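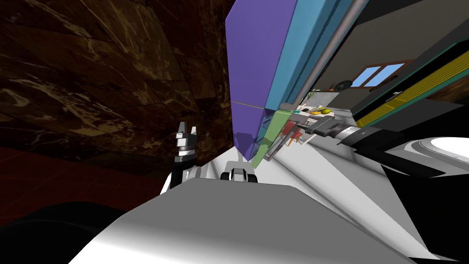 Figure 1. Simulator view with both of the robot's arms and grippers showing, and the colored panels between them and the kitchen.

What Went Wrong in Our Second Trial Set

By the time we got to December, our team (Florence Turcotte, Precious Macapagal and me, Tatiana Vaněk) had a two-armed robot in simulation that we were really quite fond of. We called the controller Plimer, after a street near campus, and it had behaved so nicely through the first 100 runs that we got a little relaxed about checking the logs. I say this with affection, and I was the most relaxed of the three of us!

The trouble began when we queued up 1000 runs overnight in the kitchen world. Precious opened the results over breakfast and found that 346 of them had stopped early with the same message, a joint limit fault on the left wrist. At first we blamed the gripper settings, and Florence spent a long and patient afternoon going through every one of them, only to find that they were all exactly as we had left them.

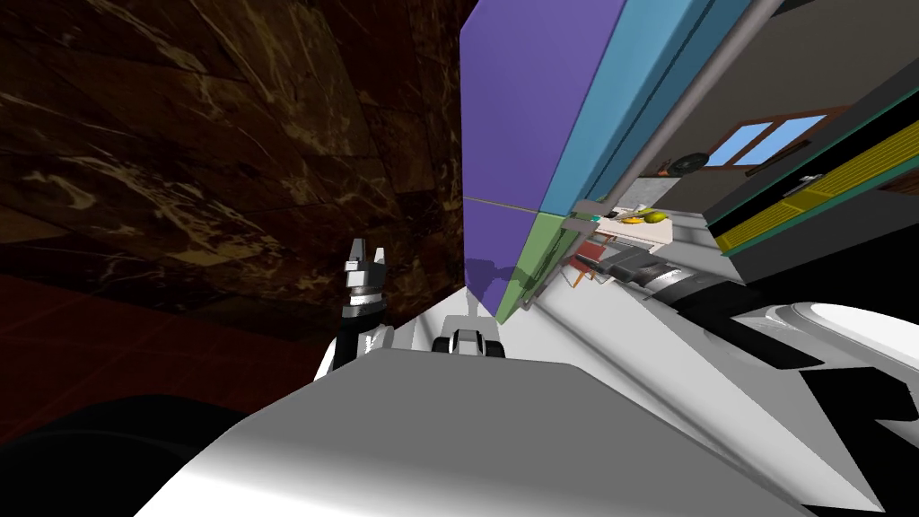
So we went back to the start of each failed run and read the wrist angles one line at a time, which was slow going but also rather absorbing once we had a pot of tea beside us. The planner was asking the wrist to turn the long way around to reach its target. It would pass the soft limit, the safety stop would do its job, and the run would end there with the arm holding still. The stop itself worked every time, and we were glad to see that much.

Our advisor, Shirley Leclerc, asked the question that got us moving again: had we changed anything between the two sets? We had. I had swapped in a newer arm file from the shared Dunne folder, and its wrist zero was set differently from the old one. The planner was still using the old value. (Sorry, team.)

With the zero corrected we ran 60 more trials and had no wrist faults in any of them. Florence has since added a check that compares the two files before a run can start, and Precious wants the overnight queue to pause itself after a few faults of the same kind. We haven't written that part yet, and it is first on our list for next term.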